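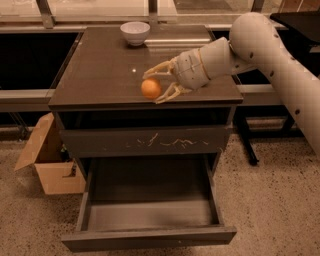 Figure 1. Our cabinet with the lower drawer open, plus the orange ball and the white bowl on top.

Two Drawers and a Flat Top: What Makes Small Storage Easy to Use?
Student project report, Home and Product Studies
Submitted 10/22/25

1. How I picked this

I started out wanting to do my project on desks, and then I looked at how many desks there are in the world and got scared off. So I went smaller. The two-drawer cabinet is the thing that ends up next to beds, under printers and in hallways, and I realized I have used one every day of my life without ever thinking about whether it was any good. Mine at home has a top drawer so full of cords that it only opens halfway (I have since cleaned it out, you're welcome, Mom).

The question I settled on was pretty plain: when people have a small cabinet with two drawers and a flat top, where do they put things, and what gets in their way? I gave the project the name Stello in my proposal because the form had a box for a short title and I had to put something in it. It stuck, so the log sheets all say Stello on them.

2. The cabinet

The one I studied is dark brown with a glossy wood-grain laminate top. It stands on a speckled beige floor, which turned out to matter a little, and I'll get to that in section 5. The top is completely flat with no lip or rail, and it's shiny enough that overhead light bounces right back at you.

It isn't new. The front of the upper drawer has a band of light scratches running across it, right of center mostly, all squiggly. On a pale cabinet I don't think I would have noticed them, but on this dark finish they really jump out. I thought about covering them with a marker and decided against it, mainly so that I could use them as landmarks in my notes ("started at the scratches, moved left," that kind of thing).

Inside, the lower drawer is a grayish brown with a flat bottom. It gets shadowy toward the back corners even when it's pulled all the way out.

3. The objects

I kept it to a ball and a bowl for the main round. The ball is orange, matte, and small, the size of a small fruit. The bowl is white ceramic with a rounded body and a plain rim. They make a good pair for this: one wants to roll and has no right way up, and the other stays put but you have to be careful with it.

My first plan had a long list of objects in it, including a stapler, a sock and a deck of cards. My practice session back in August took forever and I could hardly read my own handwriting by the end, so the list got cut. I'm glad I cut it. Two objects gave me plenty to write up!

4. What I did

There were 208 tries in the main round, spread over 5 sessions. In each one, the ball started toward the front of the top and the bowl started toward the back, and the task was one of these:

Put the ball in the bowl.
Put the ball in the lower drawer and close it.
Put the bowl in the lower drawer and close it.
Put both away, any order.

I wrote down which drawer was open at the start, whether anything got bumped, and whether the ball ended up somewhere it wasn't supposed to be. I also wrote a line or two about anything that looked awkward. The awkward lines ended up being the most useful part of the whole log, and I wish I had left more room for them on the sheet.

5. What I noticed

The ball is the boss. Almost every note I have about something going wrong has the ball in it. On a flat glossy top with no edge, a ball only needs a light touch to get moving, and if it starts near the front it doesn't have far to go before it's off. When the lower drawer was open, though, a ball going over the front often dropped right into it, which I logged as "lucky" until I had so many that I made it a column.

When the ball missed the drawer, it hit the floor, and here's where the speckled floor comes in. Bright orange on speckled beige is super easy to spot. If I had used a tan ball I'd probably still be looking for it.

The open drawer changes how you stand. With the lower one pulled all the way out, you can't get your feet close to the cabinet, so you end up leaning over to reach the bowl at the back. I hadn't planned to look at reach at all. Starting the bowl farther forward would have made the tasks easier, but that's not where people leave bowls, at least not in my house.

Shine is a problem. I moved the cabinet a little between sessions 1 and 2 to try to get rid of the bright spot on top and just gave myself a different bright spot. It was worst when I was trying to judge how close the ball was to the edge. A dull finish would fix it, or a cloth, though a cloth would also stop the ball rolling and then I'd have a totally different project.

Back corners eat things. In the "put both away" task the ball liked to end up in a back corner of the drawer, in the shadow, behind the bowl. Getting it out again meant taking the bowl out first. A lighter drawer lining would help with seeing it, and a simple divider would help with everything else.

6. Things I'd change

I'd add a low rim to the cabinet top, even a strip of felt along the front, and run the same tasks again to compare. I'd also use the upper drawer. It stayed closed for all of the main round, and I kept wondering if people would rather use it than bend down for the lower one. My guess is yes by a mile, but I don't have one single number to back that up.

My log sheet needs work too. The "bumped" box should say what got bumped. I had to go back through my written notes to sort out bowl bumps from drawer bumps, and for a few tries I couldn't tell, so I left those out of the tally.

7. Leftover materials

The blank log sheets and the task list are in the project folder under Stello. The bowl goes back to the kitchen shelf. The ball is in the lower drawer.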